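Thread: Training compensation when a club folds mid-season
Board: Lower Leagues / Contracts and Registration

pitchside_ref wrote:
Trying to get a straight reading of the league's transfer rules. Skolis withdrew from the division in October. Their left back, 19 and on a youth contract with two years left, has been training with Kerslake and wants to sign there. Skolis still exists as a legal entity and claims it is owed training compensation for the years he spent in its academy. Kerslake says withdrawal voids the claim. I have the rulebook open and both positions look arguable.

The relevant parts, as I read them:

1. A club that withdraws loses its competition license at the end of the day the withdrawal is accepted.

2. A player whose club holds no competition license may register elsewhere outside the window, once per season. 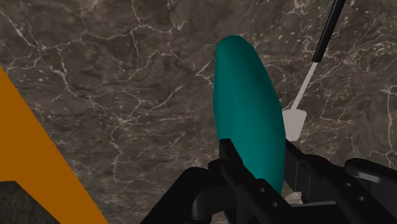
3. Training compensation is owed to "the club or clubs that held the player's registration" between the ages of 12 and 18.

Item 3 is in the past tense and doesn't mention a license at all.

dropped_points wrote:
Past tense settles it for me. Skolis held the registration, Skolis gets paid. The license governs who can play in the league. It has no bearing on money already earned by training the kid.

oldgoalnet wrote:
Disagree. Look at the definitions section. "Club" is defined there as a member holding a current competition license. If Skolis has no license, it isn't a "club" for the purpose of item 3, whatever tense the verb is in.

dropped_points wrote:
By that reading a club relegated out of the licensed divisions would also lose its compensation, and that has never been applied. Virkis went down and still collected on two midfielders the next summer.

oldgoalnet wrote:
Relegated clubs get a license for the lower tier. Different case. Virkis was never unlicensed for a single day.

pitchside_ref wrote:
Both fair. On amounts, the schedule for that tier is 1190 per season of training, with up to 6 seasons payable to any one club. He was at Skolis for 4 of the qualifying seasons, so the claim would be 4760. Kerslake's yearly budget for incoming players is small enough that this matters. 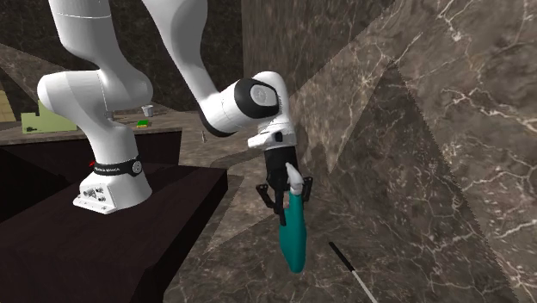
The other figure in play is the flat 2000 registration bond. Kerslake would post it with the league while the claim is pending, and it comes back or gets set against the award once there is a ruling. As far as I can tell the player can be fielded as soon as the bond clears.

Sonum_end_terrace wrote:
I sat through a dispute like this as registration secretary at Sonum. The arbitrator was Ingeborg Pfeiffer, and her ruling turned on the date the training took place. She held that the debt accrues season by season and only becomes payable on the first professional registration. The definition of "club" was applied as of each season in question. We had to pay.

oldgoalnet wrote:
Was that published? The summaries I have go back quite a way and I don't remember it.

Sonum_end_terrace wrote:
Short-form decision, sent to the parties only. It isn't binding on a later panel, so take it as an indication. The version of the rules in force then also had a slightly different definitions section. I'd check the amendment list before relying on it.

pitchside_ref wrote:
Checked. The current definitions took effect March 1, 2019. All of his Skolis seasons fall after that, so the old wording is no help to either side.

dropped_points wrote:
It still supports the season-by-season approach. Skolis was licensed in every one of those seasons.

oldgoalnet wrote:
It supports it if the panel follows it. I'd put Kerslake's chances lower than I did yesterday, but I would still contest it. The definition says "current" and somebody drafted it that way on purpose. 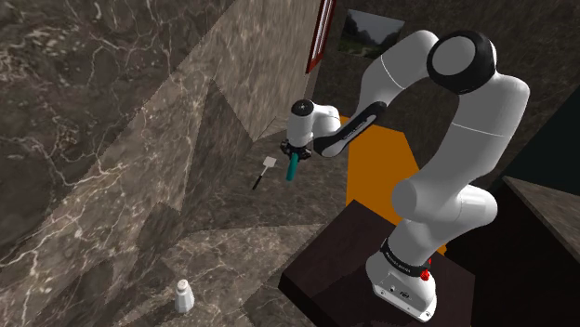
kerslake_away wrote:
Who files first, the player or the new club?

pitchside_ref wrote:
The new club. Kerslake submits the registration form with the bond, the league notifies Skolis, and Skolis then has 21 days to lodge its claim in writing. The player only signs the form and the declaration about his previous contract.

kerslake_away wrote:
Thanks. Then the old contract has to be formally terminated before any of this starts?

oldgoalnet wrote:
It does, and I haven't seen anyone confirm that it has been. Loss of license gives him grounds to terminate, but he has to serve notice. Until he does, the rest of the thread is academic.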